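The owner of the Yule guesthouse has 11 rooms and one firm opinion, on nightstands.

"People put their whole lives on them," she says. "Receipts, gum, one earring. Then they leave, and it's mine."

She bought hers from Kateck, small ones with a drawer and a shelf, after a guest complained there was nowhere to lose things. Every room gets the same treatment at checkout: bag first, bed second. She has tried it the other way. "You make a lovely bed, then you dump a bag of orange peel on it. I did that for a year."
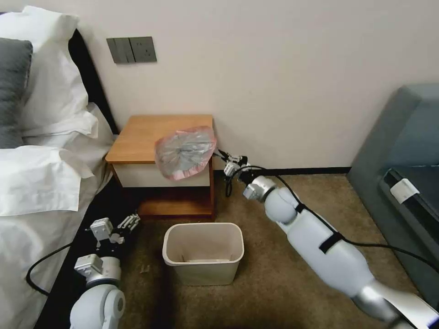 Bag open by the nightstand, bed still to be made.

The drawers are the interesting part. Last May one gave up 77 hotel pens, none of them hers. She kept the pens.

Does she ever skip the shelf underneath? A long pause. "In winter," she says.

The white sheets were her sister's idea and she is still mad about it. "White shows everything. She says that's the point. She doesn't do the laundry."

Checkout is at eleven. By noon she wants the bags downstairs and her coffee hot, and she usually gets one of the two.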